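Lidora opens laundry and mending service for fleece throws and fluffy bedding

For release: August

Lidora, the household textile care firm, has opened a new service for washing, mending and folding thick fleece and faux-sheepskin throws. The service runs from the firm's workroom in Gravau and takes in items from homes, guest houses and care homes across the district.

Plush throws are hard to look after at home. Many are too bulky for an ordinary washing machine, and the pile goes flat if they are dried in a hurry. Rolled edges are a common trouble spot. The longer fibres there catch on zips and chair legs, and small tufts work loose long before the middle of the throw shows any wear.

Until now Lidora has handled sheets, towels and curtains only. The firm ran a trial with thicker items last winter and took in 395 throws and blankets from regular customers. Most needed washing and brushing only. Some 40 had an edge that needed stitching, and a smaller number were returned as they were, the backing being too thin to hold a new seam.

Under the new service, each throw is laid flat on a table when it arrives. Staff check the broad side first, then lift the edge and go along it by hand, looking for pulled fibres and open seams. Anything found is written on a card that stays with the item until it goes home. Customers are told the cost of any mending before the work starts.

Washing is done at a low temperature with Flunine, a mild liquid soap that Lidora has used on its wool items for several years. It has no added scent. Customers who would like their own soap used can send it in with the throw, in a sealed bottle with the name on the label.

Throws are dried on flat racks and turned twice. They are then brushed in one direction, left to rest overnight and folded with the fluffy edge on the inside — this keeps the rim from being crushed on the shelf. Each one is packed in a cotton bag, which the customer may keep or send back with the next order.

The usual time from collection to return is eight days. Mending adds a little to this, depending on the length of the seam. Guest houses sending 15 items or more at once can book a regular collection, and the firm will keep a list of their stock by colour and size.

Pale colours are accepted, including cream, beige and white, and are washed apart from dark items. Real sheepskin isn't part of the service for the time being. Electric blankets and weighted blankets can't be taken either.

Drop-off points are open at the Gravau workroom and at the Mahama shop, where the counter is open from 8 in the morning. Items should be dry when handed in. Price lists are available at both counters and are sent out with the next round of customer letters.

Lidora is also offering a short printed guide to storing throws at home. It covers folding, airing and what to do about loose tufts, which should be trimmed with small scissors and never pulled. The guide is free to anyone who asks for it at either counter.

Related items
Lidora extends curtain collection to Mahama
Cotton bags now used for all returned bedding
Caring for wool blankets: guide reprinted
Changes to opening times at the Gravau workroom 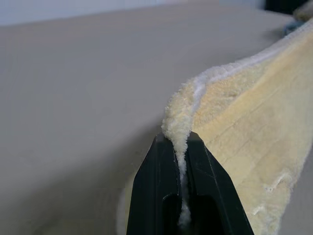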